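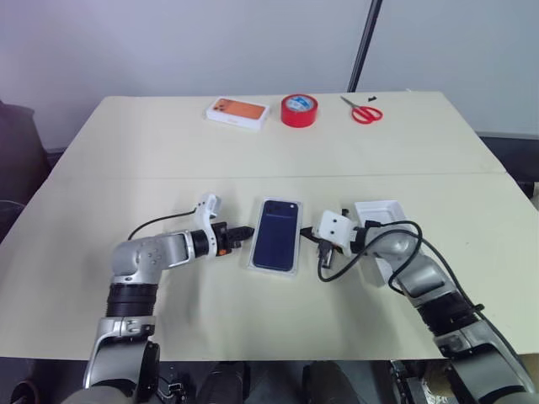 Is it worth swapping both grippers for Proden ones on a two-arm bench setup?

Posted by lirkdale_bench

We have a pair of small arms on a table with a head camera looking down over the top. The job is phone accessories: pick up a charging cable, bring the plug to the phone, push it in, let go. Later we want to do boxes and tape as well, but the cable is what everyone keeps asking to see.

Right now we run the white curved fingers that came with the arms. A salesman from Proden has offered us a pair of parallel grippers with flat rubber pads and says they will "solve insertion." I have heard that sentence before. The last people who said it sold us a wrist camera that spent two months in a drawer.

What I have so far is 200 tries on the stock fingers with 63 clean insertions. A clean one means the plug went all the way in and nothing else moved. Most of the misses are the plug rolling in the fingers when it touches the port. The second most common is the cable catching on the arm and dragging the connector sideways. I don't have numbers for the Proden pair apart from the sheet the salesman sent, and that sheet doesn't say what cable they used or whether the phone was clamped down.

Budget is 2508 for the pair, mounts included. Has anyone run both on the same task and kept the results?

Imelda Catacutan

I ran something close to this at Cardoso in May, same style of curved finger against a flat pad. I can't speak for your exact model, so take it with some salt.

Flat pads did hold the connector better. A plug with straight sides sits against a pad and stays put, while a curved finger touches it along a line and lets it pivot. But we gained a lot less than I expected once I stopped cherry-picking, and a good part of what we did gain came from things we changed on the same afternoon:

We set the phone in a tray that couldn't slide. A loose phone creeps a little every time the plug misses, and by the tenth try you are measuring the creep.

We dealt with the cable. If it loops back over the arm, it pulls on the plug whenever the elbow moves. We ran ours off to the side with some slack and the sideways drag mostly went away.

We cleared the view. From a head camera, the gripper body hides the plug tip just when you need to see it. Wider pads can make that worse, so ask for the outside width of the pads before you pay for anything.

I would do all three with the fingers you already own and run another 100. If rolling is still your main failure after that, pads are a fair thing to try. Glue thin rubber on the stock fingers first, it costs next to nothing and gives you a hint.

Also, log which arm did the insertion. Ours were never equal — the left was noticeably worse and it was a loose joint. We blamed the gripper for weeks.

pudham_dan

just get the pads, the curved ones are useless for cables. we switched and never looked back. don't bother with all the testing, you'll know in ten minutes

lirkdale_bench

Dan, do you have any counts from before and after? Same cable, same phone?

pudham_dan

no but it was obvious

gantry_or_bust

I'd side with Imelda on this. One more thing to check is closing force. Some parallel grippers only report open or closed, so your controller can't tell a firm hold from a plug that's half squeezed out. If Proden can't tell you what comes back over the wire, I'd want a loaner before a purchase order. Ask for two weeks. If they only offer a demo at their place with their cable, you've learned something about the sheet.

For the boxes and tape, I wouldn't assume the winner on cables carries over. A roll of tape lying flat is a different grab altogether — you need opening width, and small flat pads may not have it. Measure your widest item before you sign.

lirkdale_bench

Thanks. I've asked for the loaner and the pad width. Cable rerouting goes first, then another 100 on the stock fingers, split by arm. I'll post the counts under this thread whichever way they come out.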